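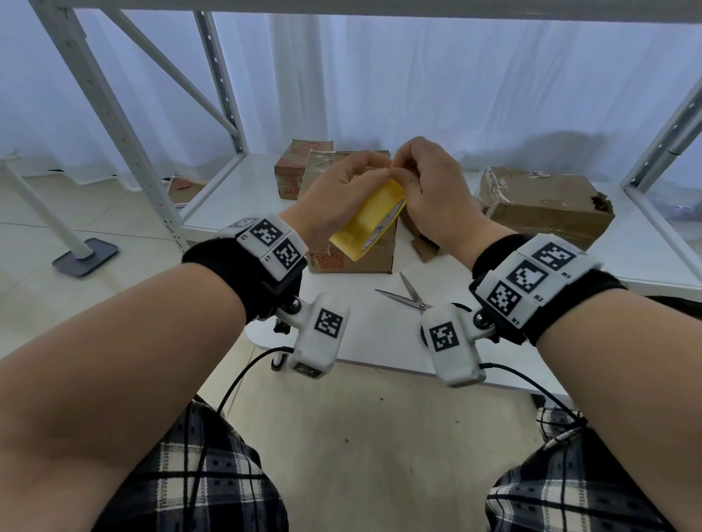
Wrist tags on, picking at the tape edge.

Wrist pose drops out on tape picking, anyone else?
14 replies · 3 shares

tamiru_bench
Right, I'm at my wits' end so I'm throwing this to you lot. We run six tags, three on each wrist (L1 to L3, R1 to R3), and the tracker fuses whatever the head view gives it. Lovely on box folding. Then we get to finding the end of the tape, the hands come together and tilt, and the left pose starts flipping! You can see how steep the outermost left tag gets up there. The filter believes it anyway, the silly thing. I'm on the Pellow branch, stock settings.

calia_fan
What's your reprojection gate? Stock is far too generous. I'd chuck any tag seen at a steep angle and coast on the others, you've got two decent ones on that wrist.

tamiru_bench
Gate is at 5 pixels. I tried throwing out steep tags last night and it got rid of most of the flips, but then the pose steps a bit each time a tag comes back in. The policy learns the step, which is nearly worse.

Selamawit Bogale
I don't agree with chucking them, sorry! A steep tag still tells you plenty about position, it's only the rotation that's rubbish. Weight the rotation down by viewing angle and keep the rest. We did that in Vanow and the steps went away (well, small enough that I stopped caring).

calia_fan
Weighting is fine until the corners are bad too. Squash a tag that much and your corner finder is guessing. I've been bitten.
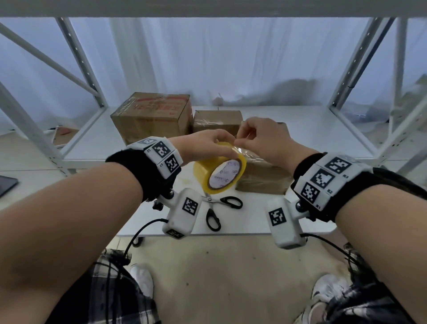
Last edited by tamiru_bench: January 7, 2018

tamiru_bench
Added another one, with the tape strip coming off between finger and thumb. Ran Selamawit's weighting over the same 300 clips and bad ones went from 33 to 5, so I'm very happy! Still get a wobble when I smooth over about 90 milliseconds, so I've left the smoothing off.

Selamawit Bogale
Oh brilliant. Do check your timestamps before you blame the smoothing though, mine were a whole image late until I looked.

calia_fan
Fine, I'll try it. Still want to see the five that failed. I bet it's corners.

tamiru_bench
Will post them once I've trimmed the clips, probably not before February at this rate.

Share · 2 new comments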